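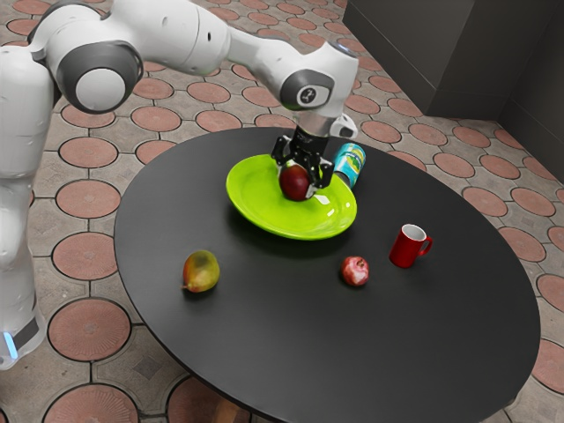 **To:** Lunolora small grants
**From:** Ye-rin Ko, Sisbridge
**Period:** up to the end of September

## Where we are

The grant pays for Sisbridge to review Rimis, the simulation kit sold by Chávez, and to say whether it is good enough for small workshops to use before they buy a robot arm. Setup is finished, the table-top tests are mostly finished, and the written guide has been started. We are two weeks behind the plan. The delay came at the beginning, when the licence we were sent covered viewing finished scenes and did not cover building new ones. Chávez replaced it without charge once the right person had seen our message.

Spending is within the budget. The only change is that some of the money set down for computer hire has gone on Jinlong Yuan's time, as explained further down. We asked for this change by letter and have your agreement.

## What Rimis includes

For readers who were not on the first call, the kit has these main parts:

- a program that runs the arm, the gripper and the objects on a normal desktop machine with a good graphics card
- a library of rooms, tables and household objects
- a task editor, where you say what should be picked up and where it should end up
- a recorder that saves the arm's movements together with the camera pictures
- a year of support by email

The supplier also offers a paid service in which their staff build the room for you from measurements and photos. We have not bought this. We had a quotation for it and would not advise a small workshop to start there, as most of what we needed was already in the library.

## Work done

**Installation.** Jinlong installed Rimis on both of our machines. The newer one gave no trouble. On the older one the program opened and then closed again until the graphics driver was changed to the version named in a footnote on the download page. It ought to be in the main instructions, and we have told Chávez so. After that both machines ran the same scenes and gave the same results from the same starting settings, which was one of the checks you asked for.

**Building the scene.** Xiaoyan Cui built the test room: an arm standing beside a round black table on a tiled floor, with fruit, a mug and a green plate to work with. It took her an afternoon, including reading the help pages. Moving things is easy. Changing the weight of an object is harder than it should be, as the setting is kept in a separate file and the editor does not show which file belongs to which object. She now keeps her own list.

**The task.** We used one simple task throughout, which was to pick up the apple and put it on the plate. We chose it because it is close to what workshops ask us about: take one item from a mixed surface and put it in a known place without knocking the others. The starting positions were shifted by the program between attempts, within limits that Xiaoyan set.

**Recording.** We have now saved 1,002 attempts. Each one holds the joint positions, the state of the gripper and the pictures from the cameras, with one log entry at the end saying pass or fail. The files are larger than we expected and the second disk has been bought out of the equipment line.

**Checking.** The program marks its own attempts, and we did not want to rely on that alone. Yufang Cui went through a sample by eye. She found that the marks were mostly fair, with one fault that kept coming back. An apple that touched the rim of the plate and settled against the outside could be marked as a pass, as the rule only measured the distance to the middle of the plate. Xiaoyan has written a stricter rule that also needs the apple to be resting inside the rim with the gripper open. All saved attempts were marked again under the new rule. The old marks have been kept in a separate column so that anyone can compare them.

## Picture quality

We were asked to say whether the rendered pictures are good enough to be used for training a vision program. This matters more for some workshops than others. A workshop that only wants to try out reach and table layout can ignore it.

Our view so far is that skin, glaze and shadow are handled well at close range. Shiny surfaces are the more useful test, as bright reflections are a common reason for a vision program losing the edge of a dish. Rimis lets you set how glossy an object is, and the default for dishes is high. We left it high for most of the recording, as real glazed plates are like that and a test with dull ones would be too easy.

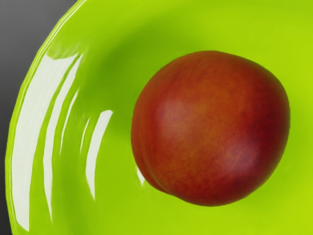 Javiera Sosa asked at the review meeting whether a workshop would see any of this benefit with its own parts, given that the library is mostly food and kitchen things. She said her main worry was price: the kit is sold as complete, and a buyer who makes brackets or bottle tops would have to add every object themselves or pay the supplier to do it. She would like the guide to say how long that takes.

We think this is a fair point and have added it to the plan. Xiaoyan tried it with a simple part from our own store. Bringing the shape in was quick. Getting it to behave properly in the gripper was slow, as the imported shape slipped until the friction had been set by trial and error. We will repeat this with a more awkward part before giving a time in the guide, and the guide will have its own page on the subject.

## Problems

**Grip on round objects.** In the early attempts the gripper closed on the apple and sometimes pushed it away. Lowering the closing speed helped, and so did starting the approach from straight above. The default speed suits boxes and is too quick for fruit. Chávez say they will add a slower setting to the next version. We have not relied on this and the guide will give our own values.

**Knocking other objects.** The program notes contact between the gripper and anything else on the table, but only if you switch this on for each object. We did not know that for the first batch. Those attempts are kept and labelled, and we do not use them for anything to do with collisions.

**Support.** Replies were polite and usually correct. They were also slow when the question was not already in the help pages. Our question about saving the cameras at different rates took two rounds of email and then a call, which Jinlong handled. His extra hours are the reason for the change in the budget. We would call the support fair for a patient user and poor for a workshop with a machine standing idle.

**Documents.** The help pages cover the editor well. They say very little about the recorder, and some of the menu names are from an older version.
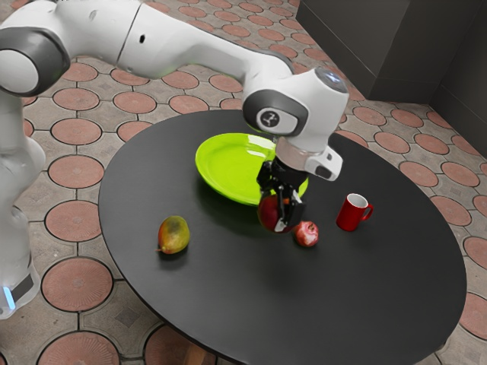 *Pick-and-place task in Rimis: gripper closed on the apple, in front of the plate.*

## What we can say at this stage

Rimis does what the supplier says it does for reach, layout and basic picking. A careful person with some computer experience can build a usable table in a day. We would be comfortable recommending it for that purpose now.

We are not ready to recommend it as a source of training pictures. For that we need to compare it with a real arm, and the comparison is the main piece of work left. The real table will be laid out to match the one in the program as nearly as we can manage, with the same task and the same rule for a pass. If the results are far apart we will report that plainly and say which settings we tried.

We also cannot yet judge whether the yearly price is fair. Javiera is asking Chávez for a shorter licence, as several workshops have told us that they would use the kit heavily while choosing a robot and hardly at all afterwards.

## Next period

- Real-arm comparison, led by Jinlong. The bench is booked.
- Second import test with a harder part (Xiaoyan).
- Yufang to check another sample under the new pass rule, including attempts from the older machine.
- First full draft of the workshop guide, with the driver note, the closing speeds and the contact setting near the front.
- Reply from Chávez on the shorter licence.

## Decisions needed from Lunolora

Two things, please. We would like to move the final report back by two weeks to make up for the licence delay, with no extra money. We would also like your permission to share the saved attempts with the workshops that take part in the comparison. Chávez have confirmed in writing that the licence allows it as long as the object library itself is not passed on.

The log, the marking rules and the spending sheet are in the shared folder under the Sisbridge name. Questions on the figures should go to me, and questions on the scene files to Xiaoyan.

Ye-rin Ko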